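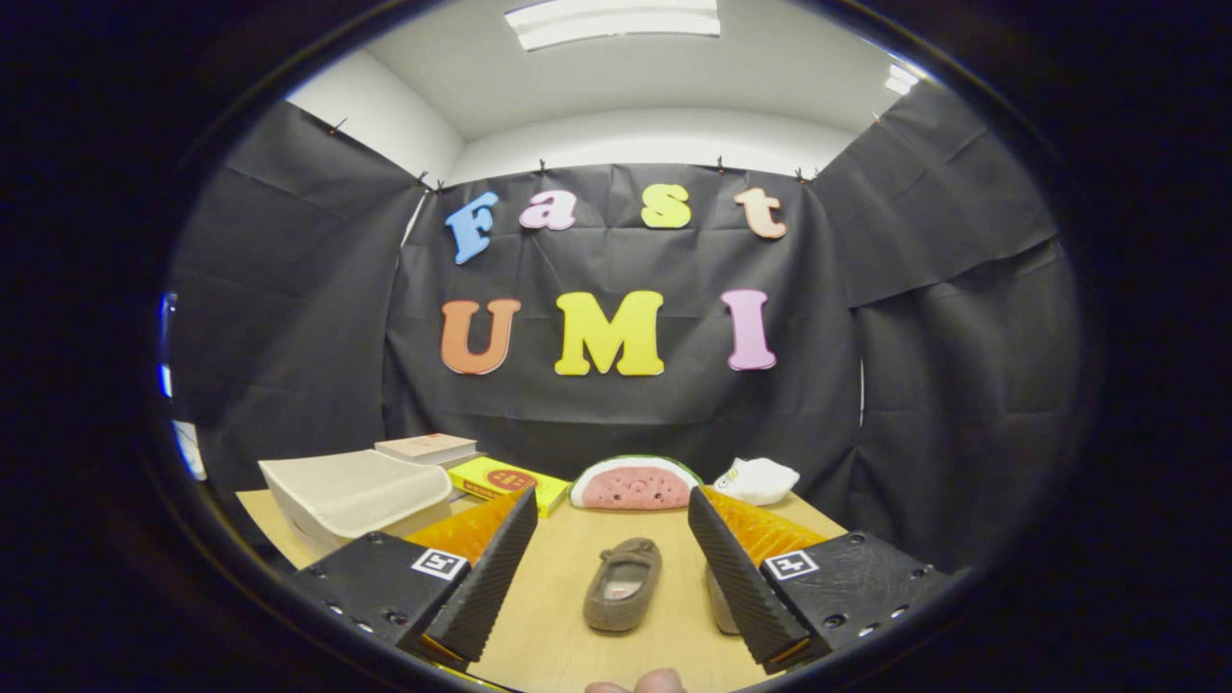

3. Transfer and Restoration of the Druline Singles

3.1 Source material

The project covered 27 sides issued by Druline, a small regional country label. No master tapes were available, so all transfers were made from 45 rpm pressings in the Barreto collection. Two sides existed only as acetates with lacquer cracking near the outer edge.

3.2 Transfer

Discs were cleaned on a vacuum machine and played with a 0.7 mil elliptical stylus. The acetates were played with a 1.0 mil conical stylus at reduced tracking force. Files were captured at 96 kHz, 24 bit, with no equalization beyond the standard RIAA curve. Speed was checked against the steel guitar tuning. One pressing ran flat and was corrected in software.

3.3 Restoration

Clicks were removed by hand where they fell on a vocal. Automatic declicking was used elsewhere at the lowest setting. Hum at 60 Hz was cut with a narrow notch filter. Broadband noise reduction was tested on "Pustamlow Waltz" and rejected: it dulled the fiddle above 3000 Hz and left an audible swirl in the fades.

3.4 Track selection

The final program holds 25 tracks. The two acetate sides were left out of the sequence and stored as flat transfers only. Order follows matrix number, except for the Sendano duets, which are grouped at the end. The label files give no session dates for these, and the matrix numbers do not match the rest of the series.

3.5 Open items

Composer credits on four sides differ between the label and the copyright entry. Both versions are listed in the booklet draft. The print run is set at 100 copies.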